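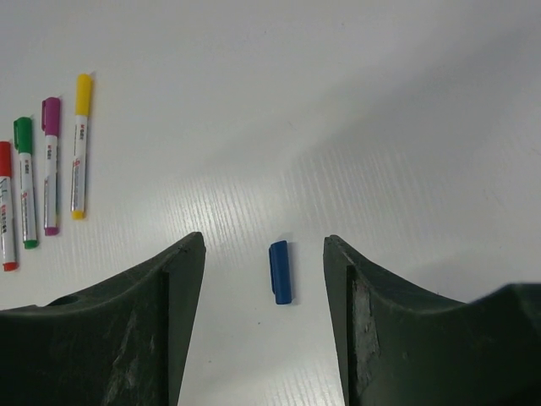
The Hardest Job in the House Is Still Putting the Cap Back On

September 12, 2018

By Abundio Magaña

I have wanted a robot to do my chores since I was nine, when I drew one on the back of a spelling test and gave it four arms: dishes, laundry, dog, homework. So when Nayara Mendonça told me over the phone that her team at Oltora was teaching a pair of arms to handle felt-tip markers, I will admit my first reaction was a small sag of the shoulders. Markers? I have a sink full of plates!

Then I went home and watched my own hands put a cap on a pen, and I called her back to ask when I could come.

Try it. You pick up the pen with one hand and the cap with the other, and the cap usually has to be turned around in your fingers before it's facing the right way. You bring the two together in midair, with nothing to steady them against, and you don't look very hard while you do it. Your fingertips feel the rim catch. You push, and if it's crooked you wiggle it without thinking. A five-year-old can do it while talking about dinosaurs.

For a machine with two flat fingers on each hand, every piece of that is a puzzle. A cap is small and round-sided and likes to roll or squirt out of a grip. Squeeze the barrel in the wrong spot and the pen tilts. If one arm is off by the width of a pencil line, the cap bumps the rim and the whole thing skids sideways. And neither arm can feel much of anything compared with a thumb. 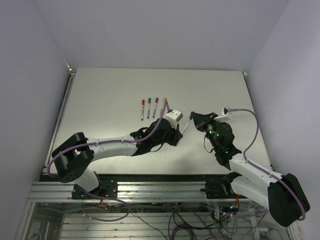
Two arms, one blue-capped marker, and four more on the table at Oltora's workshop.

Oltora is a young company with a long, drafty building and a lot of cable. The motto on the kitchen whiteboard is "boring things, many times," and they mean it. In April the team set itself a goal of 500 tries at the cap job, with the parts put down a little differently each time. Mendonça keeps the tally in a paper notebook. On the afternoon I visited, the arms got through 49 tries before we broke for coffee, and I sat there for nearly all of them, leaning forward in my chair like it was extra innings.

"People want to see it fold a fitted sheet," Mendonça told me. "I want to see it fold a fitted sheet too. But a sheet is a thousand little problems at once. With a cap I can tell you exactly which problem beat us."

The problem that beats them most, she says, comes early, at the moment of picking up. Get the cap in the fingers straight and the rest tends to follow. Get it slightly twisted and the error rides along all the way up to the pen, where it's too late to do much. You and I would just roll it between finger and thumb. A two-fingered gripper has to set the thing down and start over, and knowing that it should start over is a skill of its own.

So where does that leave the rest of us, with our dishes and our dogs?

Further along than I expected in some corners. Vacuuming is the old success story, and it worked because a floor is mostly flat and a vacuum doesn't have to pick anything up on purpose. On the shop floor the picture is brighter still, as long as parts arrive in the same place facing the same way. I spent a morning at Brelleson, which packs hardware kits, and its machines drop screws into trays at a speed that made me laugh out loud. But a bag of mixed brackets still goes to a person. So does anything tangled, floppy, or upside down.

Homes are all tangled, floppy and upside down. Think of a kitchen drawer! Tovar, a small outfit that has been trying to get an arm to empty a dishwasher, told me that plates are going fine and that the silverware basket is "a different universe." Forks hook onto each other. Spoons nest. Somebody always puts a whisk in there.

What got me excited in Mendonça's workshop was how much of that trouble is already sitting in a marker and its cap. Two hands have to agree about where they are. One part has to fit inside another. Something has to be picked up off a bare table without knocking it away. Solve those well and you've got a start on jar lids, toothpaste, batteries, pill bottles, the little plastic thing on a loaf of bread. A library in Mornbridge has already written to ask about glue sticks, and Mendonça has the letter pinned over her desk.

I asked her when I could have one at home. She laughed for quite a while.

"Ask me what it can do with a jar," she said, "and ask me in a couple of years. Bring the jar."

Before I left I asked for a turn with the markers myself, and she handed me a pair of kitchen tongs for each hand. I dropped the cap four times. On the next try I got it started, crooked, and had to press the pen against my chest to finish. There's still a blue dot on that shirt.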